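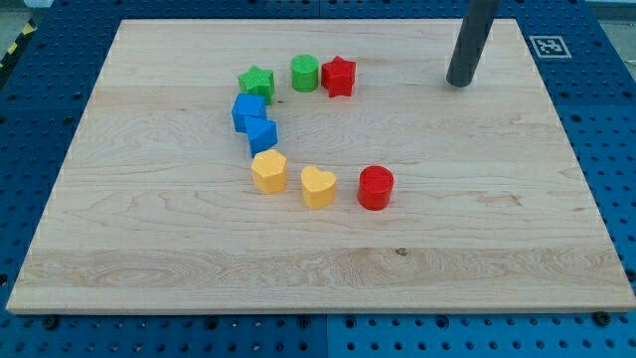
Issue 6, page 14

Reading time: 3 min

Speaker Notes: Carpet Care in Managed Buildings
Prepared by Marilou Tiongson for the Beronley property managers' session, June

Opening

Thank the hosts and introduce Kristine Dizon, who will take questions on contracts at the end. State the purpose of the talk: to set out how carpet cleaning should be planned, ordered and checked in shared residential buildings. Carpets in private apartments are outside the scope today.

Background

Barredo has managed the carpet program at Beronley for the past two contract terms. The program covers 538 square yards of corridor carpet and 364 square yards in lobbies and meeting rooms. Before the first term, all areas were cleaned on the same day once a year. Entrances wore out early, while upper corridors were being cleaned more often than they needed.

Pause here and ask how many in the room still work from a single annual date.

Sorting areas by traffic

Areas should be placed in one of two groups. Heavy traffic areas include entrances, elevator landings and mail rooms. Light traffic areas include upper corridors and rooms used by appointment. Heavy areas are vacuumed daily and deep cleaned every quarter. Light areas are vacuumed twice a week and deep cleaned once a year.

Remind the audience that dry soil does most of the damage. Grit cuts the fiber under foot. A longer mat at the front door will often do more for a carpet than an additional cleaning visit.

Choice of method

Hot water extraction remains the standard method for deep cleaning at Beronley. Low moisture cleaning is used between those visits. Wool carpet must be identified before any product is applied, and the cleaner should test a hidden spot first. Nistance, the spotting product named in the current schedule, is approved for synthetic fiber only.

Read the next line in full: No bleach product may be used on any carpet in a common area without written approval from the building manager.

Drying and access

Residents should receive notice two days before the visit. Air movers are to remain in place until the carpet is dry to the touch, and wet floor signs stay up for the same period. Furniture goes back on foil or plastic tabs.

Contracts and records

Marketti, the present contractor, is paid by area and not by the hour. Spot treatment between visits is drawn from an allowance of $800 per term. Each visit is entered in the building log with the method, the product and the name of the technician. Kristine Dizon has copies of the log sheet.

Hand over to Kristine for questions. Written questions may be left at the registration desk until 4 p.m.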